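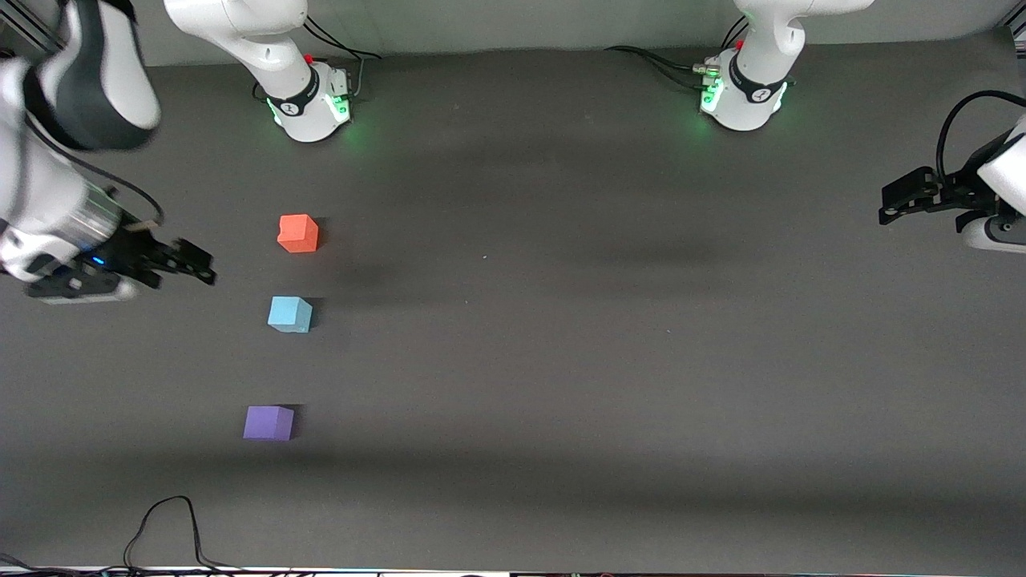

Nemgate Visitor Accommodation Group: minutes
March
Posted by Jyoti Srivastava

Print this page | E-mail this page

1. Minutes of the last meeting agreed.

2. Murka House Hotel. Reopens after Easter with 58 bedrooms, 6 of them on the ground floor. The owners want to be listed under "country house". Agreed, subject to a visit.

3. Town guide. Print run to stay at 2,000. Liapis Guest House has asked for its entry to mention late breakfast (until 10.30 at weekends). Agreed.

4. Coach parking. Drivers still stopping outside the Corn Hall. JS to write to the council again.

5. Any other business. Signs to the riverside path are faded. Carried forward.

Meeting closed at 9 pm.

Recent items
Grurnanska Inn: new menu and room rates
Guide entries: how to send changes
February minutes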